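July, ten past six in the evening

Feet up, tea next to me, and my wrists are buzzing. I think I did 227 table settings today, which is my best yet at Nultgate! Back when I was still on the breakfast floor I'd have laughed at anyone who got paid to set the same place over and over, and now it's me.

The funny part is how fussy I've gotten. Eleven years of carrying three plates up one arm and I never once thought about how I put a cup on a saucer. With the grippers you have to think about it. Two fingers on each side and no feeling in them at all, so I go by eye and by the little tug in the handle. I was a bit slow this morning (bad sleep, too hot) and then after lunch it just flowed.

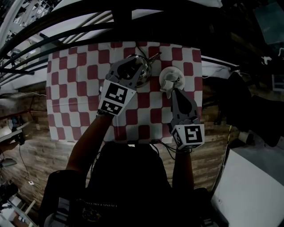 Things that are different now

Drindholm has the new arms clearing breakfast in the big dining room, and they learned it off recordings like mine. I went over on my break to look. One of them turned a saucer a tiny bit before letting go, and I do that! It gave me a strange feeling, kind of proud and kind of robbed.

The floor crew is down to 22 from what it was in spring. Some went to Kollár, a few moved to evenings, and I came here. The pay is better by around 800 a month and my knees are so much happier, but I miss the noise. I miss regulars telling me about their grandkids while the eggs got cold.

They want 3 of us to learn the Dultedik software next, checking the recordings and throwing out the bad ones. I said yes before I'd really thought about it. It's a desk job, me at a desk! I'm going to ask tomorrow if I can keep two mornings on the floor.

Need to buy wrist tape. And call about the car.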